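Gudik Works, Kevthorpe
Workroom housekeeping and bench check, December
Room: Fetton
Checked by: shift lead, before 8:00

1. Bench tops
Mat flat, edges intact: OK
Seam across mat: watch for lifting
Loose debris: minor, wipe down at end of shift
Comment: Hand tools go back on the wall hooks when the job is finished. Boxes may stay at the far end for the day if the lids don't block the next station. 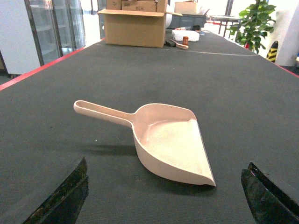
Item 1. Dustpan on bench mat, open carton at far end.

Action: hang dustpan. Carton to be flattened or labeled by end of shift.

2. Sweeping equipment
Brush, long broom: OK
Dustpan lip straight, no chips: OK
Spare in store cupboard: none, reorder from Ban, part 647
Comment: Small parts swept up are to be picked out before the pan is emptied. We lost 4 last month to the general waste.

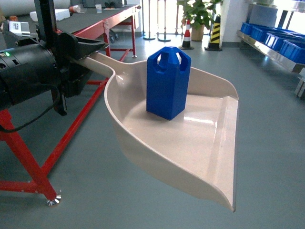 Parts recovery is still the weak point in this room. Anything that comes up off the floor goes in the returns tray and gets checked against the kit list. A piece the size of the blue plastic block standing in the dustpan is easy to spot, but pins and clips are not. Empty over the sorting tray only.

3. Floor and walkways
Main aisle clear: OK
Casters on stands locked: recheck after lunch
Window side, posts upright: OK

Result: pass with actions. Actions open: 3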